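Submitting a Recording for Broadcast Consideration

Farham Community Radio
Music Library Guidance for Bands and Solo Performers
Updated Tuesday, October 6, 2020

Performers who live or regularly play in the Farham listening area may submit recordings for the station's weekly local music program. The steps below apply to first-time and returning performers alike. Please read them through before preparing any files.

Step 1. Confirm that the recording is eligible

The library accepts original songs, traditional material in a new arrangement, and cover versions. Live recordings are welcome if the vocals can be heard clearly. Every person who performs on the track must have agreed to its broadcast. If the track includes a sample from another recording, written permission from the owner of that recording must be sent with it.

A submission may contain up to 5 tracks. Albums should be reduced to the songs the performer would most like to hear on air. Longer submissions will be returned with a request to choose.

Step 2. Prepare the audio files

Export each track as a stereo WAV file. Compressed files are accepted only when no other version exists, and the form has a box for noting this. Trim silence at the start of the track to less than one second. Leave the natural ending in place, including any fade.

Play each exported file from beginning to end on a different device from the one used for mixing. Clicks, dropouts and missing channels are the usual grounds for returning a file.

If a song contains language unsuitable for daytime broadcast, supply a clean edit as well. Add the word "clean" to the end of that file name.

Step 3. Name and label the files

Use the performer name, then the song title, separated by a hyphen. Do not include track numbers, dates or the word "final." Complete the embedded tags for artist, title, songwriter and year of recording. Presenters read from these tags on air, so spelling and capital letters should appear as the performer wishes them to be used.

If a name is often mispronounced, give a simple phonetic version in the comments tag.

Step 4. Write the information sheet

The information sheet is a single page of plain text and should not exceed 260 words. It should state:

Who plays on the recording, and which instruments
Where and when it was recorded
The names of all songwriters
Any upcoming public performances
One contact name, with a telephone number and email address

Reviews and press quotations are not needed.

Step 5. Send the submission

Digital submissions are made through the form on the Music Library page. Upload the audio files first and the information sheet last. A confirmation message with a reference number will follow. Keep this number for any later correspondence.

Performers without a reliable internet connection may deliver a disc or USB drive to the front desk, Room 101, during office hours. Write the performer name on the item itself as well as on the envelope. Physical items are not returned unless a stamped, addressed envelope is enclosed.

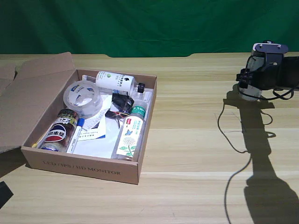
Photo: Waltraud Danzer / Farham Community Radio

Step 6. Wait for review

Each submission is heard in full by two members of the music panel. A decision is normally sent by email within four weeks. Submissions received in September are reviewed together with those for the fall schedule and may take longer.

Accepted tracks are added to the library and may be played in any program. Acceptance does not guarantee a broadcast on a particular date. A performer whose work is declined may submit different recordings after three months.

Corrections and withdrawals

To correct a tag, replace a file or withdraw a track, write to the Music Librarian, Roscoe Pennington, and quote the reference number. Withdrawn tracks are removed from the library within seven working days. Programs that have already aired are not edited.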